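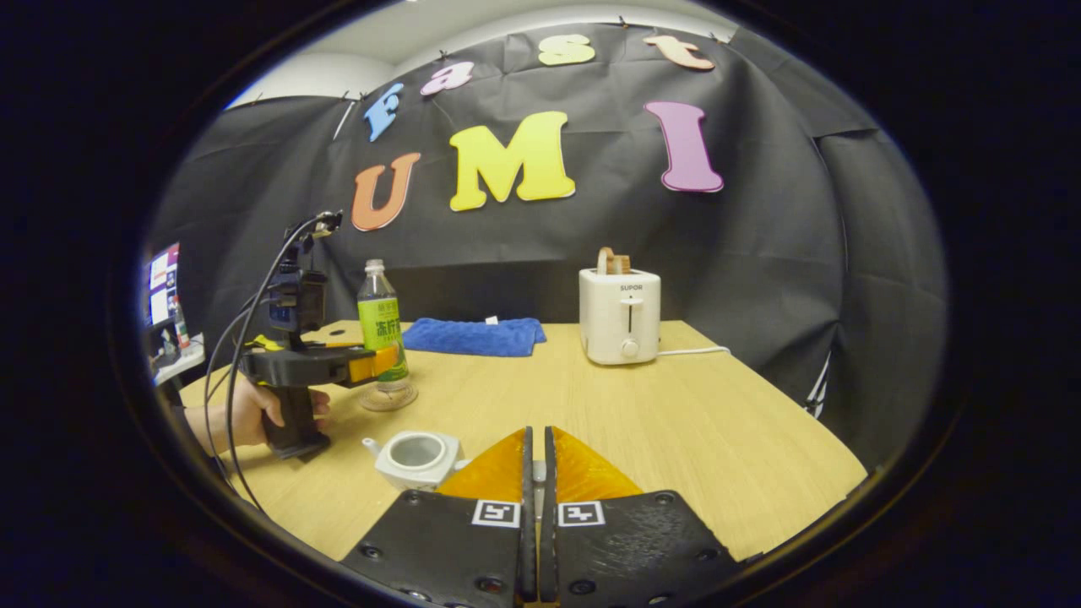 We reached Oslow on the second bus and were the only people to get off at the harbor. The plan was a full day on the island: the coast path in the morning, the open garden at the Kołodziej place after lunch, and the lookout hill if there was time left before the boat.

The coast path starts behind the church, where a green gate says Keep Shut. From there it is 11 km to the garden if you follow the shore the whole way. Clem Ormsby had the map and Warrick had walked it once before, in the rain, so he was no help with the turnings. The first stretch is flat and goes through old olive terraces. A lot of the walls have come down and you step over the stones. There were swallowtails on the fennel and a tortoise in the ditch, which Tamsin photographed for longer than the rest of us wanted to stand there.

After the second bay the path climbs. It is steep for 200 meters and then levels out under pine trees. The red paint marks are old and two of them point the wrong way. Keep the sea on your left and ignore the wide track that goes inland, as it only leads to a water tank. We met one other walker, a man coming down with a bag of wild oregano.

The bay below the pines is stony but good for a swim. The water was cold at the edge and colder farther out. We ate there and left at one.

The Kołodziej garden is open to visitors on a few days in June. Entry was 5 a head, paid into a tin by the door. It covers a whole hillside – more than you expect from the road – and most of it is dry planting, with rockrose, sage, lavender and spurge. The lower part has lemon trees and a long stone tank with frogs in it. Labels are few. Wiremu Baxter showed us the upper beds and told us that they lost 70 young trees in the fire and have replanted nearly all of them, mostly with carob and oak. The chestnut at the top survived. It is hollow on one side and still flowering.

The plant sale was three tables under an awning. I bought a small thyme and carried it the rest of the day in my hat.

From the garden to the lookout hill takes 20 minutes by the mule track. There is a stone hut on top with no roof, and some low walls behind it that Warrick says were a settlement and Clem says were for goats. The view is clear to the north, over to Sultora and the small islands past it. To the south there was haze. A pair of falcons were using the cliff below the hut and called the whole time we sat there.

We came down by the road, which is dull but quick, and were back at the harbor with half an hour to spare. The boat was late anyway.

Bring more water than you think – the spring marked on the map was dry. The shop in Oslow closes at noon and does not open again until evening.

Comments (3)

Declan Hollis
Did the same walk last spring. The wrong red marks were there then too. We went all the way to the water tank.

Tamsin McPhee
The tortoise was worth it. I have the pictures to prove it.

Declan Hollis
Is the path past the second bay all right for a dog?

Recent trips
Sultora: the north shore in two days
Spring orchids above the salt pans
Ferry to Lumodon and the old mill road
Walking to the chapel by the dry riverbed

Last updated: 14 Jun 2026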